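Unit 4 handout: Budgeting for a data collection setup
Notes to go with the lecture, 28 January 2021

Last time we did arms, which everybody loves pricing because there's a catalog and a big number at the bottom. This week is the stuff around the arm, and I'm going to spend most of it on hand-held grippers, the kind a person carries to record demonstrations. They look cheap next to an arm (they are!) and that's exactly how people get into trouble with them.

Start with the unit price. In our worked case, the Skovum plan, one gripper comes to 1,465 dollars with everything on it. Write down what "everything" means before you compare quotes. Body, finger, pads, markers, mount, camera, cable, battery. I've seen two quotes for the same tool where one left out the camera, and guess which one got picked. 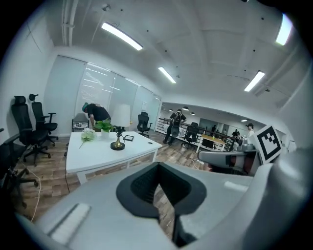
Hand-held gripper with the fiducial marker on its housing, in an office space.

Now look at your quote again and split it into things that last and things that don't. Rubber pads wear. Printed markers get scratched, and a scratched marker can cost you a whole session of tracking. I put spare pads and markers at 120 dollars per gripper for the term and so far I haven't regretted it. Buy them with the first order, please, or you'll pay shipping twice.

Next, people and hours. The Skovum plan asks for 80 hours of recording. Two-handed work means two grippers per person, so a team of three is six grippers and not three (yes, I've made that mistake on a real purchase form). Add a spare pair if you can stand it.

Then the room. Nobody puts the room in the budget! Tables, lamps, ordinary objects to pick up, power strips, long cables, and something to keep those cables down where people walk. If several people record at once you need space between them, and you need outlets where they'll be standing. 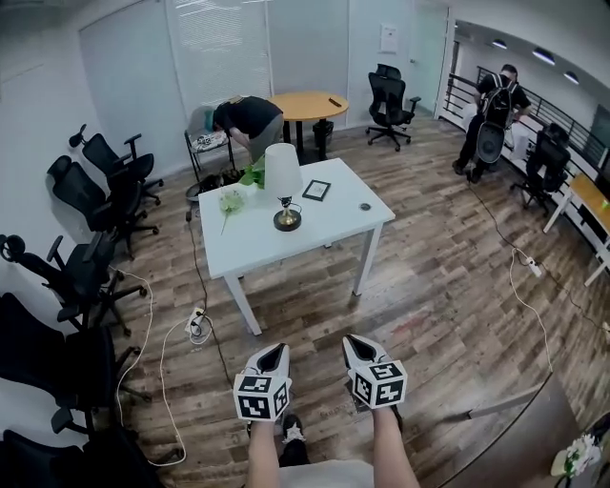 Yammine disagreed with me on the order of all this, and wrote back after the draft went out: "I would price the power and storage first. We bought grippers for the whole team and then had nowhere to charge them, and the drives were full by the second week." Fair point, and I've moved storage up a line in the template.

For next time, redo the Skovum sheet with a cap of 53 recording hours and tell me what you'd cut. Show your spares as their own line.

Related handouts
Unit 3: Reading a quote for a robot arm
Unit 5: Lease or buy? The Jirnthorpe case
Spreadsheet template, revised

Wurlow Course Notes | Contact the course office | Back to top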